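About Hestmont

Hestmont puts together pencil cases and stationery sets for schools, libraries and evening classes. We started in Uvcombe, in two rooms over a bicycle shop, and moved to our present unit on Ragnarsson Road when the stairs became too much for the deliveries. We sell to schools directly and have no shop.

What we do

A school sends us its list and we fill the cases to match. The usual order has pencils, a ruler, a rubber, a sharpener and a glue stick, all in a zipped pouch. Some schools want scissors as well, and a few ask for coloured pencils in place of felt tips. We can leave out anything you already have in the cupboard.

The smallest order we take is 200 cases. The largest so far was 590, for a group of primary schools that shared one list – that one went out in two deliveries.

Who we are

Shirley Thibodeau set up the business and still deals with most of the schools herself. Hanne Lahtinen buys the stock and checks samples. Onni Karppinen and Brayden Gill look after packing and dispatch, and Ghislain Campbell does the accounts on Tuesdays and answers the phone the rest of the week.

How we pack

Cases are filled at a table, one at a time. Long items go in first, flat along the bottom, then the small things, and the glue stick last with its cap pushed firmly on. The zip is run from end to end before the case goes in the carton. If it catches, the case is put aside and Hanne sends it back to the supplier.

We use brown pouches with a tan trim as well as plain ones. Schools may choose, but please tell us when you order, as we can't swap them once the cartons are sealed.

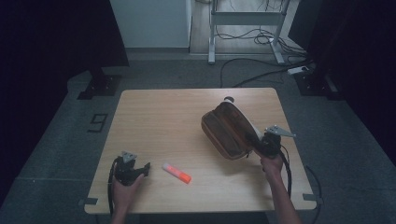

Returns and refills

Unopened cartons can come back within the same term. We also sell refills, mostly glue sticks and pencils, in boxes of 74. Refills are sent with the next van going your way, so allow a little longer for those.

Orders and visits

Lists for the autumn term should reach us by the end of April. Later lists are taken if we have the stock. Visits to the unit are by appointment – ring first and ask for Ghislain. There is parking behind the Nullbridge building next door.

Page last updated 26/08/2020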